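Is the Jendimik two-arm kit OK for a table-clearing job?

Zubaida Niazi
We're looking at the Jendimik two-arm kit for a small canteen at our Moltham site. The job is clearing tables after lunch: paper cups, foil trays, crumpled paper. The seller, Nornbridge, offers a 14 day trial with setup included. Has anyone run it on soft items like these? My worry is the grippers crushing cups that still have a drink in them.

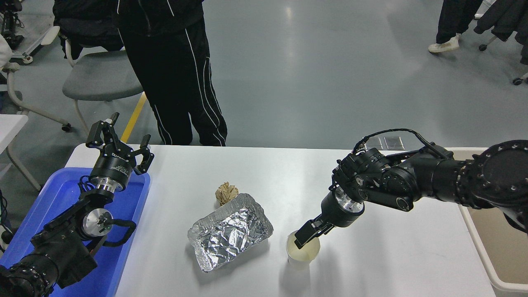

The other thing is the service plan. They quoted 151 a month for both arms and I can't tell if that covers replacement fingers or only the software.

Zeman
We've had the kit since May. Cups are fine if you grip at the rim and turn the closing force down - the default is too strong for paper. Foil trays are harder. Ours fold when one arm lifts them from a corner, so we use both arms or slide the tray to a bin. Plan on 2 hours of adjusting for each new item. The plan covered fingers for us, but only 5 pairs a year. Ask for that in writing.

moltham_mike
no idea about the plan but do the trial, the setup guy was good. Check your table height first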